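Stacking and Storing Shared Bowls
Project report, Stelberg workshop module

Background

The shared kitchen on our floor has one cupboard for serving bowls. They are used at the August open day and for most group lunches, and they come back in no order. Our project looked at how the bowls are put away and whether a simple change to the shelf would save space.

We chose plastic bowls as the subject. The glass and metal ones are kept in a locked cabinet by Kenau, the catering firm, and we did not have access to it.

Method

We worked on a white table in the open-plan room, where there was more space than in the kitchen. Bowls in green, yellow and orange were set upright on the table and then stacked, first by colour and then in any order. Each way of stacking was tried 6 times. Between trials the stacks were taken apart and the bowls spread out again.

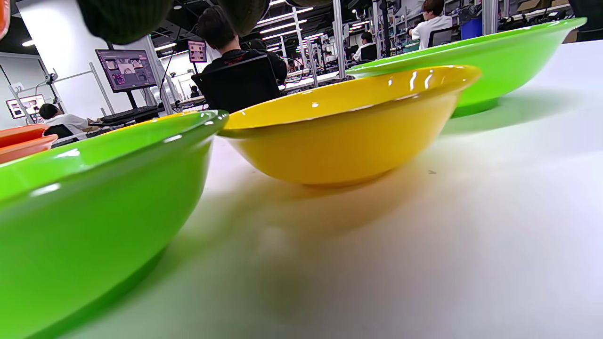 Stacking by colour took longer, as the bowls had to be sorted first. It did make it easier to see when one was missing. In mixed stacks we often had to lift the top bowls out to check what was underneath - a small job, but one that annoyed people in the kitchen when they were asked about it.

The shelf

The present shelf is 800 mm wide and has no dividers. We drew up a version with 3 bays, one for each colour, and made a card mock-up to the same width. The bays were marked with coloured tape from Zeso. A stack that leaned against the divider stayed in place when the shelf was knocked, but tall stacks were hard to lift out without catching the shelf above. We lowered the mock-up by 30 mm and this helped.

Problems

The card bent under the heavier stacks and had to be doubled. We had also meant to compare our shelf with the Fawzy rack used downstairs, but it was taken away for repair before we could measure it.

Further work

The mock-up should be remade in wood and left in the kitchen for a full term. Lids were left out of this project and will need a place of their own.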